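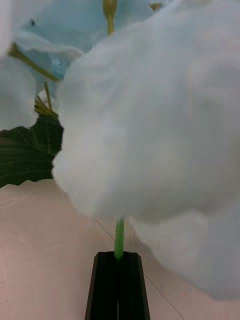
仿真花的清理与收纳

入夏以来，本人对家中陈设的仿真花进行了一次集中整理。现将经过及若干体会记录于此，供有同类需要的读者参考。

家中仿真花以白色大朵为主，配深绿色叶片，原陈列于玄关与书房两处。白色花瓣最易显旧，积尘后色泽转灰，尤以花瓣层叠之处为甚。以往仅以鸡毛掸轻拂，效果有限，且浮尘多落入花心，日后更难清除。

本次整理首先将各枝自花瓶中取出，逐一平放于桌面。取放时宜持花茎，不宜抓握花头。部分花朵与花茎之间仅为插接，受力后容易脱落。脱落者可重新插入，如仍松动，可于接口处点少量透明胶，静置过夜后再行使用。

除尘分干、湿两种方式。布质花瓣先以软毛刷由内向外轻扫，再用吹风机冷风档吹去余尘，热风可能导致花瓣变形，应予避免。叶片较耐擦拭，以微湿棉布沿叶脉方向擦净即可。如花瓣上有明显污渍，可用温水加少量中性洗涤剂，以棉签局部点拭，随后用干布吸去水分。整枝浸泡一法，本人曾在旧花上试过，花瓣边缘起毛，叶色亦有脱落，故不再采用。

清理完毕后，对形态进行了调整。长期受压的花瓣以手指逐层拨开，必要时隔布用挂烫机蒸汽略熏，再以手定形。此项工作耗时最多，172厘米高的书柜顶上那一组，因常年紧贴墙面，背面几乎压平，前后处理了两个晚上，方大致恢复。

关于重新陈列，友人Larasati Osman曾建议减少每瓶枝数，本人采纳了这一意见。玄关花瓶由原先的密集插法改为3枝，花茎按高低错落剪短，叶片置于花朵左侧及后方，使白色花头前倾。花茎内含铁丝，须使用钢丝钳，普通剪刀容易崩口。书房一侧改用Olis的浅口陶瓶，瓶身较矮，短茎花朵置于其中较为稳妥。

暂不陈列的部分收入Ultley的带盖纸箱。箱底铺无酸纸，花头朝上，枝与枝之间以纸团隔开，不得叠压。箱外注明颜色及枝数，存放于储物间上层。塑料袋密封虽可防尘，但花瓣受挤后折痕明显，不建议长期使用。

另有4枝褪色较重，花瓣泛黄，已无修复必要，拆下叶片留作备用，其余予以处理。

此后拟每两个月除尘一次，每年换季时全面清理。书房的窗帘也已陈旧，更换事宜待尺寸量定后另文记述。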